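Stunada Workroom, Cedcombe: Review

By Floor Dewulf
Apr 4, 2021
2 min read
Print | E-mail

Stunada rents out a single large room with a mezzanine, by the day or by the month, on the Litmont side of Cedcombe. I took it for the whole of January for cutting and assembling display panels, and went back for single days after that. The listing gives the floor area as 3,079 square feet, mezzanine included. The day rate was $444 when I booked.

Access is simple. You get a door code by e-mail the evening before and it works until midnight on the last day. Mine failed once. I called the office and Mohammed reset it while I was on the phone.

The main floor is level and the doors are wide enough for a full sheet on a hand cart. Power is less generous. Most of the outlets are on the wall farthest from the doors, so bring extension cords. The heat comes on at seven and can't be changed by renters. In January I kept a sweater on until mid-morning. The sink has hot water but no counter next to it, and I ended up putting a folding table there.

Noise is moderate. A metal ceiling throws sound back at you, and two people talking upstairs can be heard well enough downstairs to be distracting. Hanging fabric along one wall helped some. I would not record anything in this room.

The lighting was what I cared about most, having come from a basement with one bulb. Overhead there are long fluorescent lights, including toward the back by the doorway, and the light is even enough for measuring and marking. For matching paint I still took the samples outside. Part of the ceiling has recessed downlights instead, which I found fine for sitting and reading a drawing but weak for knife work.

The mezzanine is useful if you have things to keep out of the way. I stored finished panels up there, wrapped, and ate lunch there. The stairs are the only way up, so everything gets carried. Anything longer than a door takes two people. The railings felt solid and I never noticed any movement in them. 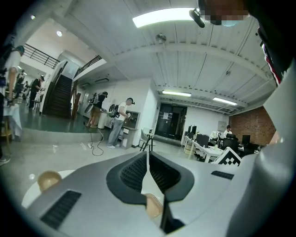 Black metal railings on the stairs and mezzanine, left, under the white ribbed ceiling.

There is a smoke detector on the ceiling, and the house rules ban spray finishes and anything that makes a lot of dust. Read those before you pay. I had planned to sand on site and had to do it elsewhere.

Monthly booking works out much cheaper per day, but the minimum notice for canceling is 12 days and they hold you to it. Parking is on the street.

I would rent it again for assembly and layout. For sanding or painting, look for another room.

Print this review | E-mail this review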